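Cleaning out an old desktop PC: which tips are worth your time

Every few months somebody hands me a list of tricks for making an old computer run like new. Most of them cost money and a few can hurt the machine. I keep an aging tower in the corner of my workshop for printing labels and looking up parts, and I have tried more of these tricks than I care to admit. My opinions follow, and you can take them or leave them.

The vacuum cleaner. People swear by it. I don't like it. A household vacuum can build up static at the nozzle, and the nozzle is too big to get near anything that matters anyway. Use it on the floor afterward. For the inside of the case I use a soft paintbrush that has never seen paint, and short bursts of air.

Canned air. It works, but the price has gotten silly. Keep the can upright or you'll spray cold liquid all over the parts. Hold the fan blades still with a finger while you blow, so they don't spin faster than they were built to. I bought a small electric blower from Kastside instead and it has outlasted 8 cans' worth of cleaning so far. I wouldn't call it quiet.

Dryer sheets over the intake. The claim is that they catch dust. They also block air, and they leave a waxy film on your fingers, which makes me wonder what they leave on everything else. Skip it.

Special "electronics" wipes. Pletden sells a tub that smells exactly like rubbing alcohol and costs four times as much. Buy the alcohol. Put it on a cloth, never straight on the parts, and let everything dry before you plug in.

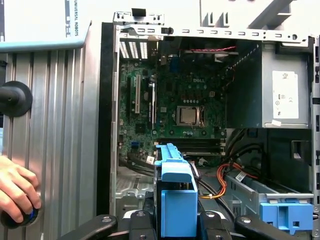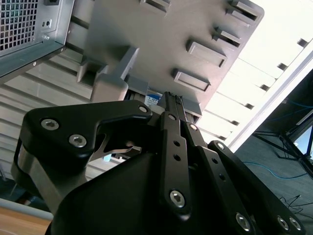
Do I need to replace the thermal paste every time I clean the case?
Leave it alone unless the computer is running hot or you have already taken the heat sink off. Once the two surfaces have been pulled apart, wipe off the old paste and put on new. If they haven't, you gain next to nothing by disturbing a joint that works, and you might bend something doing it.

Before you touch anything, shut down, pull the power cord from the wall, and hold the power button in for a few seconds. Then touch bare metal on the case. You can spend money on a wrist strap if you like. I own one and I couldn't tell you which drawer it's in.

Magnetic screwdrivers. The old warning says they'll wipe your hard drive. I have yet to see it happen with an ordinary screwdriver, and I've dropped enough screws into enough cases to prefer the magnet. Just don't set a big shop magnet on top of a drive.

Screws go in an egg carton, in the order they came out. Fankhauser makes a magnetic tray with little printed zones and I was ready to make fun of it, but it's decent. The egg carton still wins on price.

Cable ties. Guides love to tell you that neat cables cut the temperature inside. In my tower, 2 ties and an afternoon of fussing made no difference I could measure. Keep wires out of the fans and call it done.

"Speed-up" software. I tried one called Parnton. It found 448 problems on a computer I had wiped clean that same morning, and it wanted a subscription to fix them. Uninstall anything like that. If the machine is slow, look at how much memory it has and whether it still boots from a spinning drive. Swapping in a solid-state drive is the one upgrade I'd pay for on an old computer.

How often should you do all this? The lists say monthly. Mine gets opened in June, and again if the fan starts to whine. With shedding pets or a carpeted floor, you may want to look sooner. Getting the tower up off the carpet helps too, and a scrap of shelf board will do.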